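We use cookies to keep you signed in. Accept | Manage preferences

Low cabinets, door alignment and binder storage

gyeoh_14
Units are 613 mm high, concealed hinges, one shelf. Doors drift out of line by February every year.

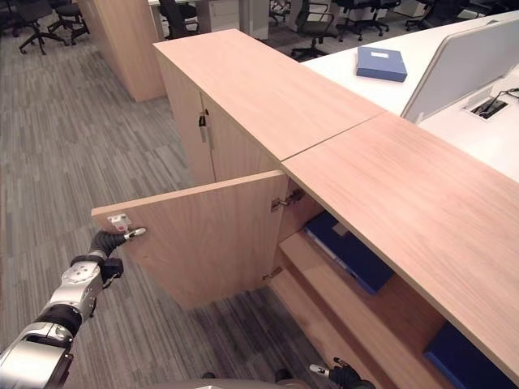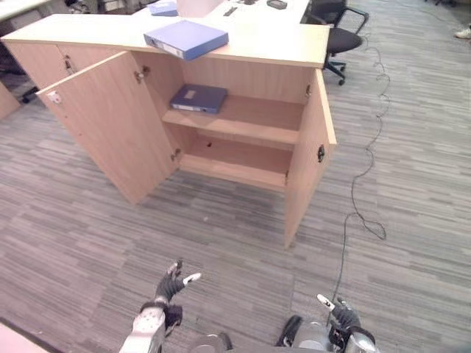

Hinge adjustment first, or replace the plates? Prorkico quoted 17 per door. I would also keep the files inside; in the second photo one binder is lying on top and hangs a little over the front edge.

mangundap
Adjust first. Side screw, quarter turn, close, check the gap.

tolerance300
Disagree. If it drifts yearly the screw holes are worn. Plug and redrill.

mangundap
Two hinges on a door that size is fine. Check the floor for level before drilling anything.

gyeoh_14
Floor is carpet, never checked. Will put a level on it.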